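Folding goes faster on a bare wooden table with one bin for everything still waiting. Lay the tote flat before you start. 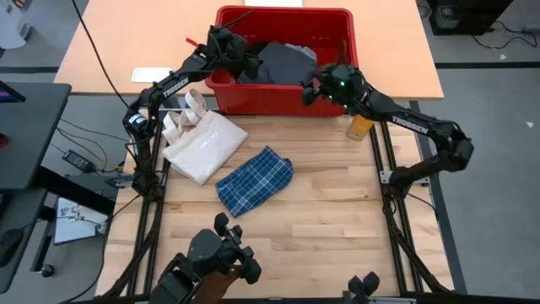 ## Knits and T-shirts

Spread each piece out and smooth the hem first. Keep the spray bottle at the far edge,
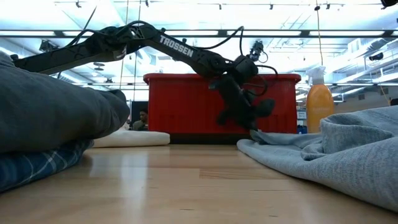
within reach but clear of the cloth. Dark things go in their own pile. 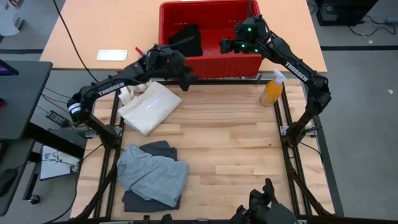

How many shirts fit in a canvas tote?

Usually seven, if they are folded in thirds and stood on edge.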